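Living with the two-arm unit: your questions

I get the same handful of emails every month, so I've put my answers in one place. — Áine Brennan, Bedus

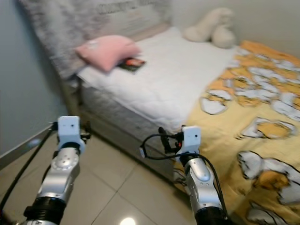

How often should I check the wrist screws?
I do mine every 45 hours of arm time, and always after a day of bedding work (sheets tug sideways a lot more than you'd think!).

My cable keeps snagging. Help?
Give it a wide loop at the wrist, then tie it lower down. I use two ties per arm. Swing each joint to its limits by hand, power off, before you trim anything.

Do I recalibrate after swapping a gripper?
Yes, both arms, even if you only touched one. It takes me six minutes — put the kettle on.

Can I wipe down the white housings?
Sure, with a dry microfiber cloth. Keep sprays well away from them.

One arm droops at startup. Is it broken?
Probably not. Reseat the base connector first, then write to Fidel Barrientos on our repair desk.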